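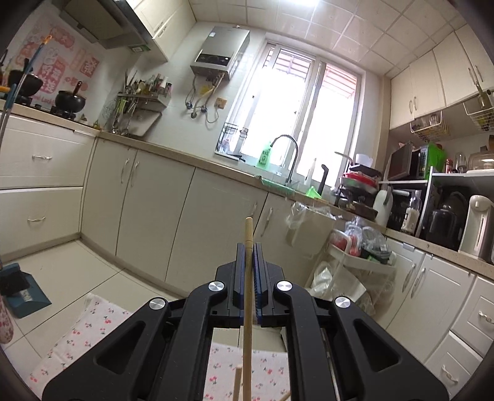 Locked out of my Dronura account and I think somebody got in. Email came at 6 am saying my password was changed, then a second one saying the login email was changed too. I saw them way later, was down on the kitchen tiles with the cherry print cloth and the blue dustpan out, half reading my phone, and figured it was spam. It wasn't. My brother can see my profile and it's been playing Prultotlow all day, 18 skins gone from the inventory, and the 1670 gems I had saved up are gone too. Support form wants the email on the account – but that's not my email anymore?? Used the same password on Nuto forum, dont know if that matters. Any way to get it back, or is it just gone. PC, no two-step login (I know).

posted by grumblefinch

posted by lowpolylarry
Yes it matters. Change the Nuto password right now, and your email password before that. If they're in your email nothing else you do will stick.

Then for Dronura:
Dig out that second message, the one about the login email. Mine had a line at the bottom, "I didn't make this change", good for a few days only. Click that first, but type the site address yourself and compare, fakes look the same.
If it's expired use the support form anyway. Put the OLD email in the box and explain in the text field. A person does read it, took mine five days.
Attach a receipt. Oldest purchase you have, with the order number. Bank statement works if you black out the rest.
Ask them to log out all devices. They didn't do that for me untill I asked, and the guy was back in the same night.

Gems I got back, 962 of them, not the full amount. Skins that were traded away, no. Might be different now, this was last June.

Turn on two-step after. Use an app for the codes – text messages are better than nothing.

posted by voidsocks
just make a new acount, had 800 hours in mine and support never answered. never buying gems again

posted by hexbarn
Don't make a new one yet, at least wait for the ticket. Also check your PC. I had a "free skins" add-on from some page called Voicu and it was grabbing my login every time, changed the password twice before I figured it out. Uninstall anything like that, run a full scan, THEN change passwords. And take your card off the account as soon as you're in, or call the bank if you can't get in.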